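Trarberg Hand Marker Set for Two-Handed Demonstration

Alteck / Motion capture / Hand tracking
Sold and serviced by Zelten
Status: in stock, sold with software 2.1 or later only
Safety notice applies to earlier software. See below.

The Trarberg set puts one printed marker cube on each hand so that an overhead or head-worn camera can follow both hands through a task. The hand poses can be recorded for later training or sent live to an arm controller. Alteck supplies the cubes, mounts and tracking software. Zelten supplies the set in Australia and New Zealand and handles repairs.

Most customers record first and replay later. A smaller number run the set live with an Aigner arm controller, where the arms copy the operator's hands as they move. The safety notice concerns live use, but people who only record should read it as well, as the same fault can leave bad poses in a data set.

Safety notice: ghost poses over reflective floors

Affects: all sets running software earlier than 2.1
Does not affect: cube or mount hardware

In June a customer running two arms live reported that the left arm swung down and outward with no matching movement from the operator. The arm struck the edge of a bench and tripped its force limit. There were no injuries. The gripper was bent and had to be replaced.

The tracking software had briefly taken a reflection in a polished floor as the left cube. Normally a mirrored marker fails the pattern check and is thrown out. In this case the cube was turned partly away from the camera, the software fell back to a partial match, and the partial match did not test for mirroring. The calculated hand position was below floor level. The Aigner controller limited the speed of the resulting move but did not refuse it, because the target was still inside the arm's reach.

We then asked customers for their logs. Of the 1,182 sets in service, 13 had logged at least one pose below the floor plane. In 7 of those the set was connected to live arms at the time. Only the first customer reported contact with anything.

Conditions that make the fault more likely:

Glossy tile, sealed concrete, polished vinyl or standing water
Ceiling downlights reflected close to the hands
Hands held low, as in mopping, sweeping or picking up from the floor
One cube partly hidden by a handle, sleeve or the other hand
Floor plane never set, or set before the camera was moved

What to do now

Live use: stop until the software is updated. Don't rely on reduced speed as a substitute. Keep people out of the arm's full reach during the first session after the update, including the area behind the base.

Recording only: you can keep working. Update before you process any new recordings, then run the floor check over the old ones. Flagged sections are marked in the file and nothing is deleted.

Sets on loan or hire are covered too. If you have lent a set to another site, pass the notice on.

What changed in 2.1

Partial matches are now tested for mirroring in the same way as full matches.

Any pose below the floor plane is rejected, and the hand is reported as lost. With live arms connected, a lost hand holds that arm in place until the operator presses resume. Earlier versions picked up again by themselves as soon as the cube came back into view.

The floor plane must be set before live output will start. Setting it takes up to 2 minutes with the printed floor card. If the camera mount is moved, the software asks for it again.

Left and right cubes can no longer exchange identity in the middle of a recording. This was a separate complaint, mostly from people working with long handles, and we fixed it in the same release.

Known limits

The update does not make hidden cubes visible. If your forearm covers a cube, that hand will be lost and the arm will hold. Some operators will find live sessions stop more often than they used to, particularly in floor work. Rotating the mount outward on the wrist helps in many cases.

Strong light falling directly on a cube face can wash out the pattern. Use the matt cubes. Older satin-finish cubes still work with 2.1, and Zelten will swap them at no charge if you return the pair together.

The set is not a safety device. It does not replace a guarded cell, an emergency stop within the operator's reach, or the site's own risk assessment.

In the box

Left and right marker cubes, matt finish
Left and right hand mounts with washable straps
Floor card
Hex key and spare mount screws
Printed quick guide, including the notice above

Camera, arms and controller are not included.

Care

Wipe the cube faces with a damp cloth. No solvents, no alcohol wipes on the printed faces. Replace a cube if a corner lifts or a face is scratched through the black. Check the mount screws before each session; a cube that can be turned by finger is too loose to use.

Returns and service

Sets bought with software earlier than 2.1 can be returned to Zelten for a full refund if you would sooner not update. Have your serial number handy, it is on the inner face of the left mount. For a bent or damaged gripper on an Aigner arm, send the controller log with the claim and don't clear it first.

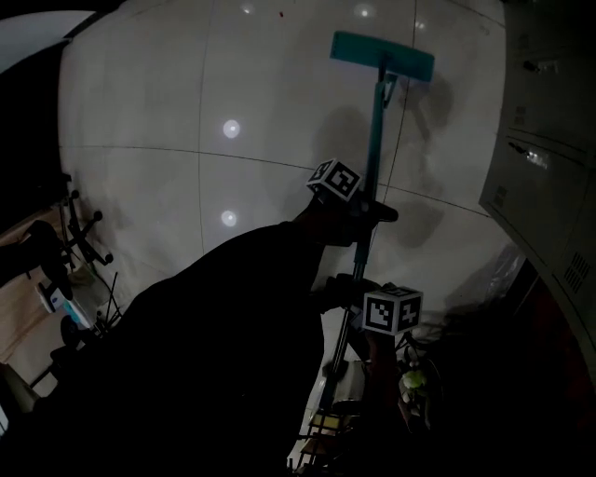 Words: Zelten service desk | Page updated July 2, 2026

Floor mopping with a marker cube on each hand. The tiles are glossy and the ceiling lights reflect in them as bright spots, so set the floor plane first for work of this type and run the floor check on the recording afterwards.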